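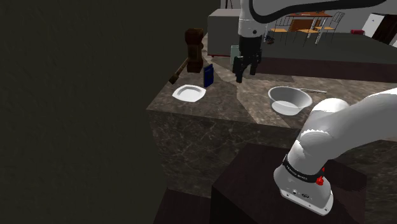
Kamolrat Dye Workshop, Lota
Working paper, textile section. Revised October

4. Crackle in the waxed cloth

4.1 Cloth and wax

All of the cloth in this part of the study was plain-weave cotton from a single Gastar bolt. It was washed twice in hot water with soda ash, rinsed until the water ran clear, and dried flat. We did not iron it before waxing. Squares were torn to size instead of cut, so that the edges followed the threads, and each square was marked in one corner with a laundry pen. After spoiled pieces were taken out there were 727 squares left to wax and dye.

Two waxes were used. The first was the workshop's own mix of beeswax and paraffin. The second was Holleo, a ready-made block that many students buy when they start. Both were melted in a double boiler and brushed on while the wax was hot enough to turn the cotton translucent. Squares where the wax sat white on the surface were counted as spoiled, as the dye gets under wax like that and the lines are lost.

The waxed squares were left overnight. In the morning they were sorted into four groups by how they would be cracked: crushed by hand at room temperature, crushed after chilling, folded along the grain, and left alone. The last group was handled as little as we could manage, but it still had to be lifted into the dye bath and out again, and some cracking came from that.

4.2 Describing the crack pattern

Earlier writing on batik tends to call crackle either fine or coarse. We found this too loose to be of use, and two people sorting the same pile would often disagree. The form we settled on asks three things of each square: whether the lines branch, whether they gather in one place or spread evenly, and whether one direction is stronger than the others.

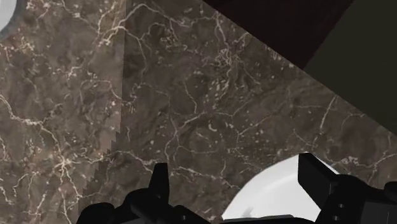
Branching turned out to be the hardest of the three to agree on. A cracked wax film usually has a few long lines that run most of the way across, with short ones coming off them, and a sorter has to decide how short a side line may be before it is left out. New sorters learned faster when they practiced first on something other than cloth. The brown marble in Figure 2 has the same mix of features: long jagged veins that cross the stone, denser webs of small white flecks, and one knot where fine lines spread out like a small burst. On our form it would be marked as branching and gathered. The loose dots and short dashes in the darker areas would be left out, as they would be on cloth, where marks of that kind are more often pinholes in the wax.

Figure 2. Pale veins in brown marble.

Direction was easier. Squares folded along the grain showed it plainly, and sorters rarely disagreed about them. Squares crushed by hand showed no main direction in most cases, although a few had a faint one that matched the way the cloth had been gripped. We noted these but did not give them a group of their own.

4.3 Results by group

Chilled squares gave the sharpest lines. The wax broke cleanly, and the indigo went in as a thin dark thread with little spread on either side. The same treatment also lost the most wax. On 11 squares a flake came away that was large enough to leave a solid patch of blue, and those were scored for the remaining area only. 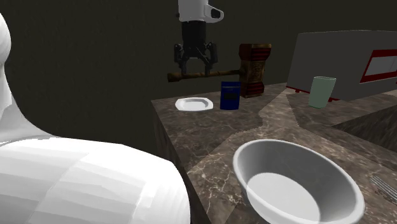
Room-temperature crushing gave softer lines and more of them. With the workshop mix the pattern was even from edge to edge. With Holleo it tended to gather where the thumb had pressed, and the rest of the square stayed nearly white. We think this comes from a higher share of soft wax in the block, but the wrapper does not list what is in it and we did not test it.

Folding gave long parallel lines with few branches. Students liked these least when asked, though they are the easiest to repeat from one piece to the next — something that matters for anyone making yardage or matched panels.

The group left alone was not free of crackle. Most of its squares had a scatter of fine lines near the corners, where they were held on the way into the bath. Longer tongs would help, and so would a wider vat. The depth of the bath is taken up in the next section, together with the number of dips.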